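Temmont Road parking trial to run until October

2021-01-07

Butthorpe's longest-running argument has been given another few months to mature. The council confirmed this week that the parking trial on Temmont Road and the streets that feed into it will carry on until October, when everyone will be asked what they think of it, as though they had been keeping it to themselves.

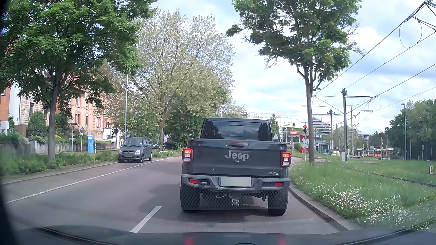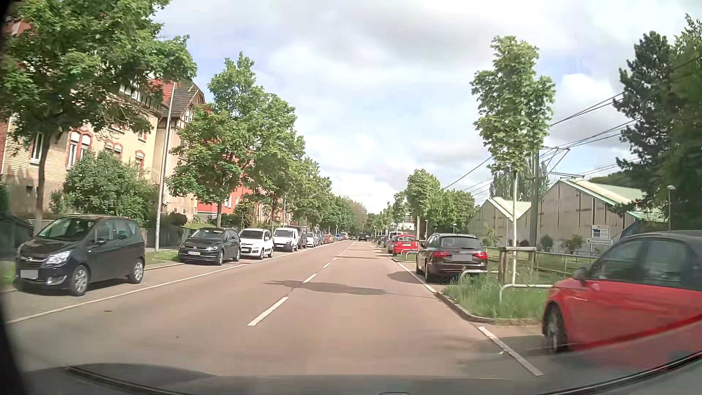
Parking and planting on the streets around Temmont Road.

The trial brought in marked bays, a 30 mph limit that residents had assumed was there already, and planted islands meant to slow traffic and soak up rain. It also took away 8 spaces near the shops. Supporters of the scheme describe this as a modest adjustment. Residents who used to park in them have other words.

Reijo Valtonen, who has lived near the junction for 48 years and has written to the council in most of them, told a public meeting that he had no quarrel with the grass. "I like the grass," he said. "I would like it more if I could see it from my own car, parked outside my own house. At the moment I see it on the walk back from wherever I've left the thing."

The meeting, held online, lasted a little under two hours. A good part of that went on the question of whether a large pickup should be allowed to use a bay intended for an ordinary family car. The council's answer was that a vehicle may use any bay it fits into. Asked what happens if it doesn't fit, the council said it would go away and check.

There was more agreement on the trees. Several households asked for further planting at the far end, where summer shade is in short supply, and one resident offered to water the young ones through any dry spell provided somebody else paid for the hose. The offer was minuted. The hose was referred to another department.

The islands have had a mixed reception. Parents walking children to school say drivers take more care where the road narrows. Delivery firms say the same thing in a different tone of voice. Gukell, which has a depot on the edge of town and sends its vans through the area each morning, asked for a loading bay close to the shops and was told that there was one, and that it was usually full of people waiting for their lunch.

That lunch comes from Henríquez, the bakery on the corner, which has followed the whole business with some interest. The bakery lost its handiest parking space under the trial and reports that trade has gone up. Staff put this down to customers arriving on foot and in a bad mood, a combination that apparently calls for a second bun.

The council received 6 written proposals for changes. One asks for the bays to be angled, one for them to be wider, and one for them to be narrower so that more can be squeezed in. Another wants residents' permits, and a further letter objects to permits in any form, now or later. The last asks for the road to be put back exactly as it was in 1987, and encloses a sketch.

All of them will be considered, the council says. In the meantime a few smaller changes are going ahead. Faded white lines will be repainted, weather permitting, and the longer grass will be cut back at the corners where drivers pulling out have complained that they can't see what's coming. The grass elsewhere is to be left tall, this being deliberate. A sign will be put up saying so, after a run of calls from people offering to bring a mower.

No bays will be added or removed before the trial ends. Comments can be sent to the highways office by post or email, and paper forms are available from the library counter during its reduced hours. Anyone who has already sent in a form need not send another. Mr Valtonen has been told this personally.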